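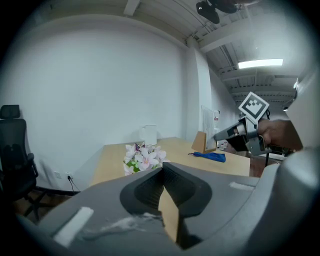 Francine Dhillon wrote after our last report that she still did not see why the finger pads must be changed before they are torn, and that she would like the reason in writing before she approves the second order. I will try to give it here, together with the state of the work on the two hand-held grippers at Skarkton.

Nov 29, 2018

Pads. The V-shaped pads lose their grip slowly. The person who holds the gripper feels this and presses harder, without thinking. Then the jaws close with more force than in the earlier recordings, and the arm learns from both. We have now fixed the change at 1,000 closings. One set is in use and 12 sets are in the drawer, which is enough until February. The second order is for the period after that.

Cleaning. Fibers and small pieces of tape stick easily to the housing and go from there into the jaws. The operator wipes the housing and the notch at the start of each shift, with a dry cloth only. The alcohol from Vetov made the rubber hard and we stopped with it.

Markers. The square marker on top of the gripper must sit firmly on its mount. In 43 recordings of the flower and pitcher task the position jumped, and we found a loose screw under the plate. These recordings are taken out. The other 175 are good and were sent to Solton.

Cable. On one gripper the plug came loose when the arm of the operator was stretched. We have put a clip at the back of the housing. A longer cable is ordered from Fonseca, but the delivery date is not confirmed.

Still open: the calibration sheet for the second gripper, and the decision on the pads. If the order is approved before the end of the month, no stop in the work is expected.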